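Givham's Shared Storage Room Gets a Shelf, and I Have Opinions

2021-02-16 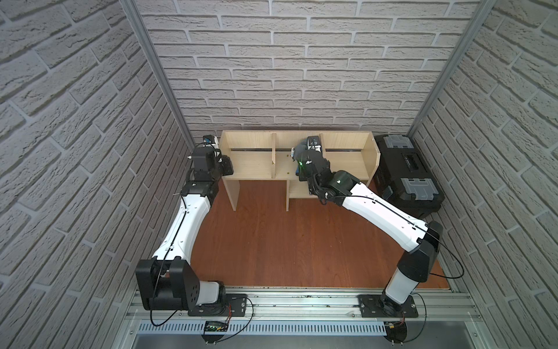
Darar wrote in before I'd even finished this piece to say that a shelf with only three compartments is going to be full by the end of the week, and that anyone who has ever shared a tool room knows it. Fair enough! I've had a couple of notes like that already, and I'd say opinion in town is running pretty evenly between "finally" and "too small."

So, the news, for those of you who haven't been down the back hall lately. The Givham tool library has started putting its little storage nook in order, and the first step is a low wooden shelf against the back wall. It's a pale, birch-looking thing, open on top with two dividers, and there's open space underneath where you could slide something flat. The black toolbox gets the floor in the corner, to the right of the shelf, and I think that's exactly where a toolbox belongs. I've dropped one on my foot from shelf height and I don't plan to do it again.

I'm a sucker for white brick, so I was always going to like this corner. With the reddish-brown wood-grain floor it looks warmer than I expected (the old place on Ashby Street was gray on gray, and the light switch was behind the door). You can find things against a pale wall. I lost a black tape measure in the old room for most of a winter.

The shelf came out of the school clearance over in Gutesthorpe back in September, and the library paid 36 dollars for it. The same sale had a taller unit for 70, and I know a few members wanted that one badly. It would've blocked the outlet, though, and it had a wobble that I personally would not have trusted with a full paint can. If you were on the losing side of that argument, I'm told the extra money is going toward hooks.

Now for the part people keep stopping me about, which is what goes where. As of this week the plan is small stuff up top, sorted by job. Glue, oil and other little bottles stay upright and stay together. Anything with a cord gets the cord wrapped before it goes back, please, and yes, I'm looking at myself here. The space below is for flat boxes and the folding sawhorses, if they fit, and I have my doubts about the sawhorses. Hand tools go in the toolbox with both latches shut.

The shelf could use a quick wipe too, since there are a few dark specks in the middle compartment and they're bugging me more than they should. I'll bring a rag on my next visit if no one beats me to it.

Labels are still being argued over. One camp wants printed ones, the other wants masking tape and a marker so they can be changed whenever the drill bits move again. I'm firmly masking tape. The printed labels at Ashby Street still said "garden" years after the last trowel left, and new members kept opening that drawer and finding sandpaper.

The library has 180 members on the books now, which is a lot of hands for one shelf, so Darar may well have a point. A second unit has been talked about for the left side, but the wall slants in there and somebody has to measure it properly first. My own vote would be to live with the one shelf for a while and see what piles up on the floor. That's how I found out my kitchen needed a second drawer for lids, and it cost me nothing but a few weeks of cursing.

Borrowing rules stay the same for now. You can have 2 items out at a time, the sign-out sheet is still on the clipboard by the door, and the pen is still on a string. If you've had something since before the move, bring it back whenever you can, no questions asked. We're missing the good level and the long-handled scraper, and I really miss that scraper.

Got a spare small bin or a roll of masking tape? Leave it at the front desk with "tool library" written on it, and it'll find its way down the hall.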